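Packaging Basics, Unit 4: The PET Beverage Bottle
Lecture notes. Instructor: Gordon Campbell

Reading before class: Liem, chapter 3 (base geometry) and the Pasudura lab sheet on stability. Bring both to the lab.

4.1 Scope

This unit covers the shape of the blow-molded PET bottle for carbonated drinks and how it behaves when it stands, tips and rolls. Resin chemistry was covered in Unit 2 and is not repeated. Closures are treated in Unit 5, except where the cap affects the way a bottle lies.

4.2 Terms

Finish: the threaded top of the bottle, which takes the cap.
Shoulder: the tapering zone between the neck and the full diameter.
Label panel: the part of the wall that carries the label. It is normally plain, so that the label lies flat.
Lower body: the wall between the label panel and the base. It may be smooth, ribbed or dimpled.
Petaloid base: a base formed into separate feet, most often five, with valleys running between them to the center.
Standing ring: the circle drawn through the lowest points of the feet.

4.3 Why the base has feet

A carbonated drink pushes outward on the whole container. The best shape for carrying that pressure is a hemisphere, and early PET bottles used one, with a separate cup glued on to make the bottle stand. The petaloid base removes the cup. The valleys follow the hemisphere and carry most of the load as tension; the feet project past it and give the bottle something to stand on. The cost is stress near the center of the base, where material is thick and poorly stretched. Most base cracks begin in this area.

4.4 Upright and lying positions

The same type of bottle presents two different contact problems. Upright, it touches the surface at a few small areas on the standing ring. On its side, it touches along a line on the body, and it is free to roll about its long axis. Figure 4.1 is used for both cases in the exercises. 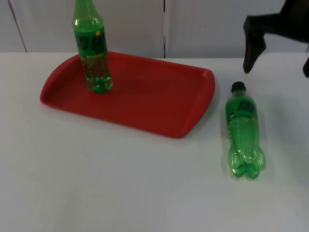

Figure 4.1. Green bottles with petaloid bases: upright on a red plastic tray, and on its side on a white tabletop.

For the upright case, take the center of gravity at height h and the radius of the standing ring as r. The tipping angle is found from tan(a) = r/h. With five feet, the support is a pentagon inside the ring, so the bottle tips first across a side of the pentagon. The distance from the axis to that side is r cos 36°, or 0.81r. Use this value in all stability work. Students who use r will overstate the tipping angle.

An empty bottle has a high center of gravity for its mass, as the finish and cap are heavy compared with the wall. A small amount of liquid lowers it quickly. As filling continues, the center of gravity rises again.

For the lying case, the cap has a smaller diameter than the body and normally does not reach the surface. Rolling resistance is low on a hard, flat table. A raised rim on a tray will stop a rolling bottle only if the push is small; the height of the rim compared with the body radius sets the limit.

4.5 Surface texture

Dimples on the lower body stiffen a thin wall against local denting and change the grip. They also scatter light, which makes the liquid level harder to read through colored PET. In the lab, read the level against a white background and at eye height.

4.6 Exercises

1. A bottle has r = 40 mm measured to the feet. Find the distance from the axis to the nearest side of the support pentagon.
2. The filled bottle in exercise 1 has its center of gravity at h = 3r. Find the smallest tipping angle.
3. Sketch the upright bottle in Figure 4.1 and label the shoulder, label panel, lower body and base.
4. Repeat exercise 2 with the support taken as the full ring. State the error in degrees.

Hand in exercises 1, 2 and 4 on paper. The sketch may be kept for the lab.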